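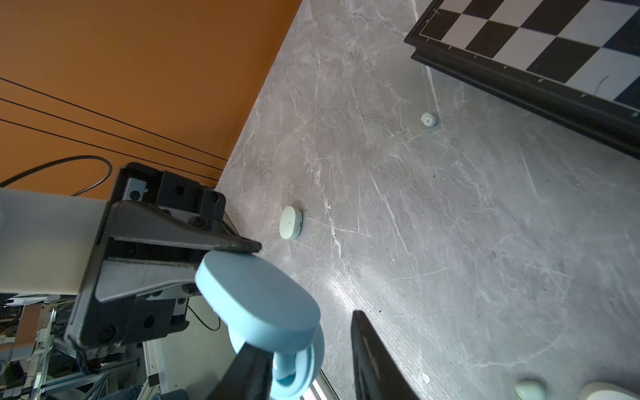 Figure 8. Wrist camera view, gripper over the marble-patterned table.

8.2 Masking the gripper before segmentation

The wrist camera moves with the hand, so the gripper parts stay near the same pixels while the table slides past behind them. In Figure 8 the bracket and the dark fingers take up a good part of the left and lower image. A segmenter run on the raw image will report them as objects. The Prerkum pipeline applies a static mask first, then a second mask driven by the finger joint reading.

Color alone is a weak cue. The small round pieces on the table are pale green, and the gray surface has white veins that pass a loose brightness threshold. Dark specks pass a dark one. Set a minimum blob area of 22 pixels and check the result by eye before you tune anything else.

The chessboard near the top right corner has strong straight edges. Do not use it for calibration in this lab. Its pose is not logged, and the Janeck calibration file already holds the hand-eye transform.

Held objects need their own label. The light blue part at the end of the gripper moves with the camera and must not enter the table map. In the planner, attach it to the tool link as a collision body.

Lab task: run the Hiltilby log from image 1247 onward with the joint mask off, then on. Hand in both blob lists and the mask file. Reading for next time: Escobedo notes, section 2.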